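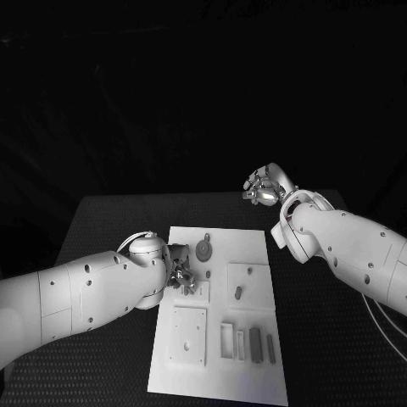
C. Rodrigues
Technical author, Hosevlow bench guides

Section 4. Setting up the parts board

Read this section before you ask a two-armed robot to do any bench work. Customers often want to know whether it can pack a dishwasher or fill a shelf yet. The parts board gives a fair first answer. If the hands cannot lift a small peg and set it down again, they are not ready for cups.

1. Lay the dark mat on the table and smooth it out to the edges.

2. Place the white board lengthwise, with the row of four long parts nearest the operator's end.

3. Stand the small pegs upright. The grey disc goes at the far end with its tab at the top.

4. Check that the cables hang clear of the board before switching on.

CAUTION: Keep your own hands off the table while the arms have power.

5. Load task list 181 and choose one hand only. Leave the other raised and away from the parts.

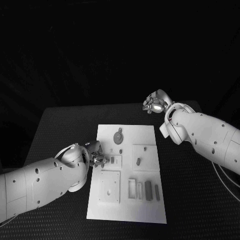 6. Run the list at the slowest speed. Start with the small plate at the upper left, then move on to the larger ones.

7. Write down each part that is dropped, tipped or missed. Do not straighten a part during a run — a person would have to cope with it leaning, and so must the machine.

8. Repeat until you have 500 attempts on record. Our Plengate bench passed 361 of its 500, with most of the misses on the thin parts.

Note: A good score here does not mean the robot can do chores. The board is flat, firm and always the same way round. A kitchen drawer is none of those. We do not yet advise leaving any two-armed unit to work alone in a home or on a shop floor.

For spare pegs and plates, write to the Nondton office and quote the task list number.

Revised Mar 29, 2025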